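# Tuning a two-arm home robot for bed making

These notes cover the bedroom stage of the Merkden build, a two-arm robot put together in a spare room and the shared workshop at Jonderside. They assume the arms already move, both grippers open and close on command, and the head camera is giving you a picture. If you're still at the wiring stage, finish that first. Fabric work is hard on cables and you want them settled before you start.

Pulling up a comforter is a good first job. Nothing on the bed breaks, the forces are low, and a bad grasp usually just means the fabric slips out. It's also harder than picking up blocks, so expect to spend a few evenings on it.

## What you need

- Two arms with parallel grippers, on a stand that can roll up to the bed
- A head camera with a clear view of both grippers
- An emergency stop you can reach from either side of the bed
- Hook-and-loop cable ties
- A tape measure and masking tape
- A bed with a pillow or two and a comforter

Use bedding you don't mind snagging. A patterned comforter is easier to work with than a plain one, as the print gives the camera something to lock onto when the fabric is bunched up. Plain white on plain white gave me no end of trouble.

## Step 1: Park the base

Roll the stand up and lock the casters. On my build the grippers need to reach 300 mm past the near edge of the mattress with some bend left in the elbows. If the arms are nearly straight, they lose most of their lifting strength and the wrists start to shake.

Mark the wheel positions on the floor with masking tape. You'll move the stand to get at things and you'll want to put it back in the same spot. A shift of 50 mm is enough to spoil a saved starting pose.

## Step 2: Sort out the cables

Each gripper cable needs enough slack for the wrist to turn fully both ways, but not so much that the loop gets under the fabric. Tie the cable to the forearm near the elbow, leave a loop at the wrist, and turn the wrist by hand through its whole range with the power off.

Check again with the arms reaching forward and down. A cable that sits nicely at rest can catch on the comforter once the arm is low over the bed. If you've padded the forearms, put the ties over the padding and keep them just snug.

## Step 3: Set the gripper force

The default force in the Drirkden controller is meant for rigid parts and is too high for bedding. Start at 33 per cent and work up only if the fabric slides out during a slow lift.

Test it on a folded tea towel before going near the bed. The fingers should hold the towel while you tug it lightly, and let go when you pull firmly. That release is useful. If the comforter is caught somewhere, you want the fabric to come free before the stand tips.

## Step 4: Set a starting pose

Bring both grippers forward over the near part of the bed, low in the camera view, with the fingers pointing toward the pillows. Leave a clear space between the two hands so the camera can see the fabric in the middle. Save this as your home pose.

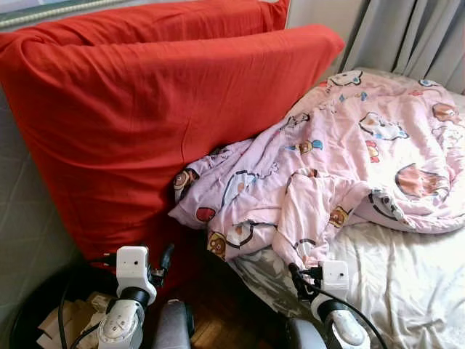 Don't tidy the bed before a run. It's tempting to lay everything nearly flat so the first attempts look good, but then the arms have learned nothing about folds. Bunch the comforter up, leave it to one side, and change how it lies each time.

## Step 5: Practise the grasp

Drive the arms by hand control for this part. I use the Oshima leader handles, though any controller that lets you move both arms at once will do.

1. Lower one gripper until the fingers are beside a raised fold.
2. Open the fingers, move in so the fold sits between them, and close slowly.
3. Lift a little and stop. Look for slipping.
4. Bring the second gripper to another fold along the same edge.
5. Pull both hands the same way at the same speed.

Go for folds that stand up. Pressing down on flat fabric to pinch it usually picks up the sheet as well, and then the whole lot moves together. If that happens, open both hands, back off and start again.

Leave the pillows for later. They need a wider grasp, and one pushed against the wall gives the arm something solid to run into. Set a software limit that stops the fingers short of the wall before you try them.

## Step 6: Record your runs

Once you can do the pull without stopping, start recording. Keep the speed low and steady. I threw out most of my first batch because I'd rushed the release and the fabric sprang back.

My full set came to 366 runs, saved with a short note on each saying where the comforter started. The notes take a few seconds and make it much easier to find which starting positions are missing.

## Common problems

**Fabric slides out on the lift.** Check the finger pads for lint and wipe them with a damp cloth. Raise the force only after that.

**One arm lags behind the other.** Look for a cable pulling tight at the elbow – on my build it was the left one nearly every time.

**The camera loses a gripper.** The comforter has probably draped over the wrist. Lower the lift height.

**The wrist motors get warm.** Give them a rest between batches and check that the elbows still have some bend in them.

The home pose and force settings carry over to towels with few changes. Fitted sheets need a different grasp at the corners, and I'm still working on that one.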